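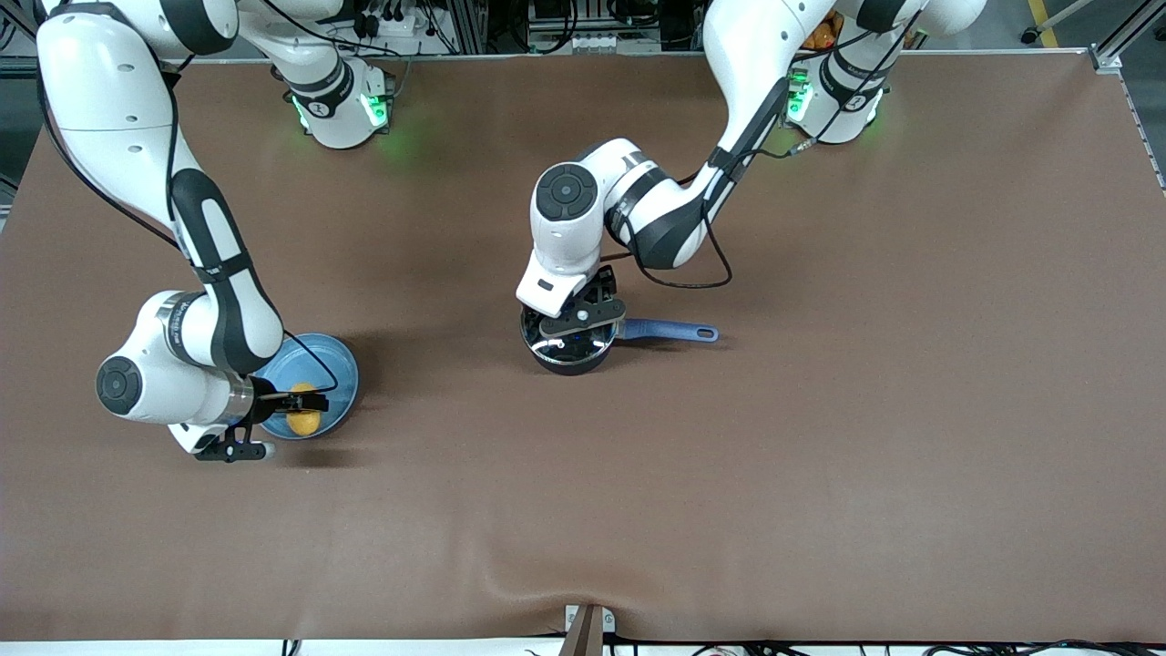 Two-arm demos: throw away the slow ones or keep them?
Forum: Teaching and demonstrations

borkatine_kf
Thursday, October 10, 2019
Hello all. I am collecting examples for a kitchen task with two arms. The right arm works at the blue plate with the yellow piece, the left arm works at the small pan with the blue handle. I have 65 episodes now. In 11 of them the operator stops for a long moment above the pan before closing the fingers. My colleague wants to delete these. I am not so sure. What do you do with such episodes?
King-fai Chuang

Lykkegaard
Delete. The policy will copy the waiting. We kept ours last December and the arm learned to stand over the object and do nothing. It took me two weeks to understand why.

ginus2
I disagree with Lykkegaard. If you delete every hesitation, you keep only the easy starts, and then the model has never seen a difficult one. Cut the still part out and keep the rest.

Lykkegaard
Cutting makes a jump in the joint values if the arm drifts during the stop. Did you check this on your data?

ginus2
Yes, I checked. Small drift, and I drop the episode when it is over my limit. It is a few lines of script.

Cundthorpe
One different question for the first poster. Do you move the pan between episodes? The shiny surface of it would worry me more than the pauses. If the highlights are always in the same place, the network may use them to find the pan.

borkatine_kf
I move the plate each time, but the pan only sometimes. I turn the handle a little. Maybe this is too lazy.

Cundthorpe
I would move it every time, also farther toward the front edge. You have a lot of bare table there. And watch the cable loops on both arms when you reach far.

King-fai Wan
I am the colleague. I still say delete, the 11 are not worth the discussion. We can record new ones in one afternoon.

ginus2
Then record the new ones and train both ways. Please post the result, I would like to be proved wrong with numbers.

borkatine_kf
OK, we will do both sets. First I must write the cutting script. ginus2, which limit do you use for the drift?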